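The Mallarance Maple Board

Handmade in small batches by Carmela Villa
Item no. 1292
Size: 30 inches long, 28 inches wide
Finish: food-safe mineral oil and beeswax
Availability: in stock, ships from the workshop

If you have ever rolled out pie dough on a countertop that was just a little too small, with flour drifting onto the floor and one edge of the crust hanging over the sink, then you already know why we make a board this big. The Mallarance is the board I wanted in my own kitchen for years before I finally sat down and drew it. It gives you room to roll and knead, and it still leaves you a corner for the bowl, the coffee cup and whatever your kids have decided to put there.

We have been making it for a good while now, and it has changed very little in that time. The corners got softer after a customer wrote to say she kept catching her apron on them (thank you, Joan, you were right), and the lip along the front got a touch lower. Other than that, it is the same board my neighbors were borrowing when there was only one of it.

About the wood

Every Mallarance is made of hard maple, glued up from wide planks. Maple is pale and tight-grained, it takes a lot of knocking about, and it doesn't pass any flavor along to your bread. We don't stain it. What you get is the color the tree gave us, anywhere from cream to a light honey, and it will warm up a little over the years as you oil it and use it.

Some boards are very plain and some have a lot of figure in them, with wavy darker lines running through the planks. I'm partial to the wavy ones myself, but we get just as many requests for plain, so if you have a preference, put it in the order notes and we'll do our best from whatever is on the shelf that week. The seams between the planks will show if you look for them. They are sanded flush and you should not be able to feel them with your fingertips. If you can, send it back and we'll make it right.

About the lip

The front edge has a slightly raised lip. It keeps flour and crumbs where they belong, and it gives you something to rest your wrists against when you're kneading. A few bakers have asked for a board with no lip at all, and for them we make the Jadus, which is flat on every side and otherwise just the same. The price is the same too.

What people use it for

Bread and pastry, mostly. Fresh pasta comes next, and we hear from a lot of pasta people around the holidays — they are a very loyal bunch. After that it gets hard to keep track. We've had letters from quilters, from a man who repairs clocks on his, and from more than one grandmother who keeps hers on the dining table for puzzles and play on rainy afternoons and only turns it back into a pastry board when company is coming. I think that's lovely. Please just give it a good wipe in between!

I wouldn't carve a hot roast on it. It will survive, but there is no groove to catch the juices, and you'll be chasing them across the table. Our Zuccaro carving board has a deep channel all the way around and is the better choice for that job.

Looking after it

Wash it by hand with warm water and a small amount of dish soap, and dry it with a towel right away. Stand it on its edge until it's dry all the way through. Please keep it out of the dishwasher, and don't leave it soaking in the sink.

Oil it once a month for the first few months and then whenever it starts to look thirsty. Pour a little Seser board oil into the middle, work it out toward the edges with a soft rag, leave it overnight and wipe off whatever hasn't soaked in. A small tin of Seser comes in the box with every board, enough for nearly a year in most homes. For a stubborn smell like onion or garlic, rub the surface with half a lemon and some coarse salt, then rinse and dry.

Little scratches can be sanded out with fine sandpaper, going with the grain. Oil it again afterward and you'd hardly know.

Shipping and returns

The price is $206, with the tin of oil included. It's a heavy board and we pack it well, in a double carton with corner guards, so please have somebody handy to help you lift it in the door. Most orders leave us within a week.

For boards to arrive in time for the holidays, we need your order by 17th November. Orders after that are still very welcome, but I can't promise the date, and I'd rather tell you so now than disappoint you later.

If the board isn't what you hoped for, you have 30 days to send it back unused. Repairs to the glue seams are free for as long as you own it. Boards with small knots or color streaks go into our seconds sale every March, so sign up for the mailing list if you'd like first look at those.

Questions? Write to Carmela at the workshop. I read all of the mail myself, usually in the evening, and I do answer.
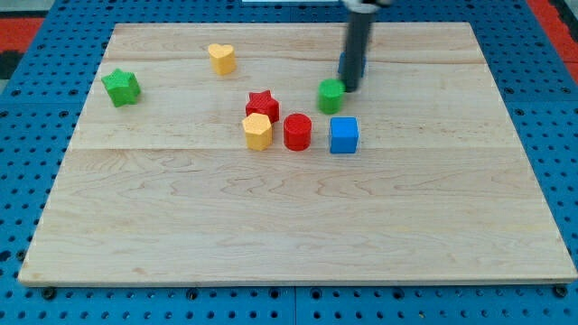
Maple with wavy grain, natural color.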